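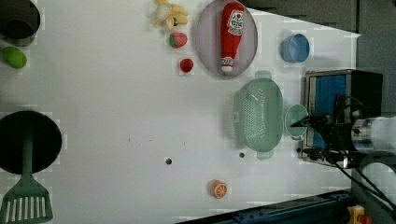
Table 4, play kitchen station: plate with bottle, colander, bowls, toy food and appliance.

PLAY KITCHEN STATION: TABLETOP SAFETY CHECKLIST
Site: Darcombe
Room: 9
Record no.: 1022
Date of inspection: 02/01/2019
Form: Zandeo room form, tabletop section
Result: Pass with comments

Ratings used: OK / Comment / Remove / Not checked. A Remove rating takes effect the same day. A Comment rating is reviewed at the next inspection.

1. Table surface

1.1 Top clean and free of residue. OK.
1.2 Edges free of chips and splinters. OK. Checked by hand on all sides.
1.3 Table stable under load. Comment. Slight movement at one corner when leaned on. Leveling foot turned out until contact was made. Recheck at next inspection.
1.4 Fasteners flush with surface. OK. No fastener stands proud enough to catch a fingertip.

2. Toy food

2.1 Bananas. OK. Molded as one bunch, fingers spread. Pulled individually, no separation. Check the base of each finger, where earlier bunches of this type have split.
2.2 Strawberries, two, different sizes. Comment. The smaller one is to be tested in the small parts cylinder each time, including when it passed the time before. Passed on this inspection. Green cap does not turn or lift.
2.3 Green oval fruit. OK. Surface smooth. Listed on the inventory as "lime." Leave the entry as it is.
2.4 Orange slice. OK. Segment pattern intact, no flaking on the rind. Tends to get put away with the craft items.
2.5 Color transfer, damp white cloth, ten strokes. OK for all items in this section.

3. Ketchup bottle

3.1 Cap secure. OK. Hand torque only, no tool.
3.2 Label edges down. Comment. One corner lifts under a fingernail. Press down or take the label off completely. Do not cover with tape.
3.3 Bottle empty and dry inside. OK.
3.4 Storage position. Comment. The bottle is kept lying across the large round plate. Acceptable on the table. On the shelf it rolls and must go in the bin.

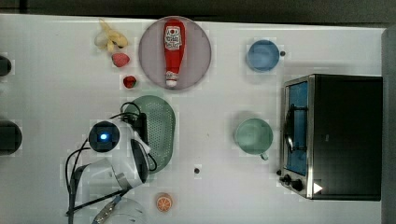
4. Plate, bowls and colander

4.1 Large plate, raised rim. OK. No cracks. Flexed lightly at four points.
4.2 Blue bowl. OK. Light scuffing underneath, no sharp edge.
4.3 Small light green cup or bowl. OK. Usually found against the colander. Nests with nothing else in the set, so it is often missed at pack-up.
4.4 Colander, green, oval. Comment. Drainage holes gauged for finger entrapment, all too small to admit a fingertip. Residue found in the holes near one end. Soak and brush. A wipe is not sufficient for this item.
4.5 Dark round pot or bowl. OK. Interior coating intact.

5. Appliance

5.1 Housing free of sharp edges. OK. Metal corners checked with gloves off.
5.2 Interior empty. OK. Look inside as well as feeling. The lining is blue and the blue bowl is easy to miss in there.
5.3 Opening clear of stored items. OK.
5.4 Placement. OK. Keep to the side of the table, front facing in. Do not stand toy food on top of the housing.

6. Floor and surroundings

6.1 Floor clear of dropped items. OK.
6.2 Gray panel beside table upright and stable. OK. Pushed at shoulder height, no tipping.
6.3 Walkway width. Not checked. Carried over to the October form.

7. Cleaning and storage

7.1 Cleaner: Miltis, diluted to the strength on the container. Rinse food items afterward.
7.2 Air dry on a rack. Bottle to be dried with the cap off.
7.3 Set returned to bin 246. Lid must close without pressing down on the contents.

Actions open
1.3 Table foot, recheck.
3.2 Bottle label, press down or remove.
4.4 Colander, soak and brush before next use.
6.3 Walkway width, measure.

No items rated Remove.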